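Jan 15, 2021

Up too late again, typing fast. Rent board call at 5, ran long. Nadhirah did the talking, thank god. Our increase is 784 down to 617 if the capital pass-through gets thrown out, which, we'll see. Landlord's guy kept saying the boiler work was "an improvement." It's a boiler! Heat is the law.

Olumide has letters from 40 units now. Mrs. Boonyarit wont sign, scared about her lease in July. Don't blame her. Told her month-to-month still counts under the ordinance, she said she'd think. Need to bring her the Thai version, Nantana has it.

Cotgate sent another buyout offer, under the door, no envelope. Sombat got one too. Same number, same typo in the word "voluntary." Kept mine, in the blue folder with the rest. Do NOT sign anything. Do not call them back.

Hearing officer wants receipts from both sides. Mine are in teh shoebox. Ugh.
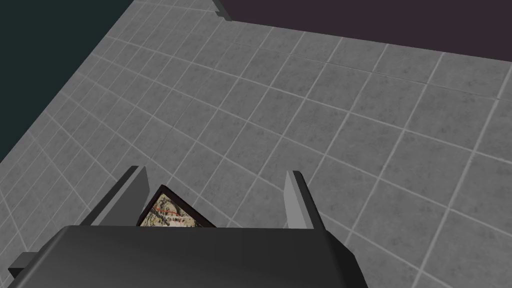
Tomorrow

Copy receipts. Call Nantana. Ask Olumide re: the hallway heat log.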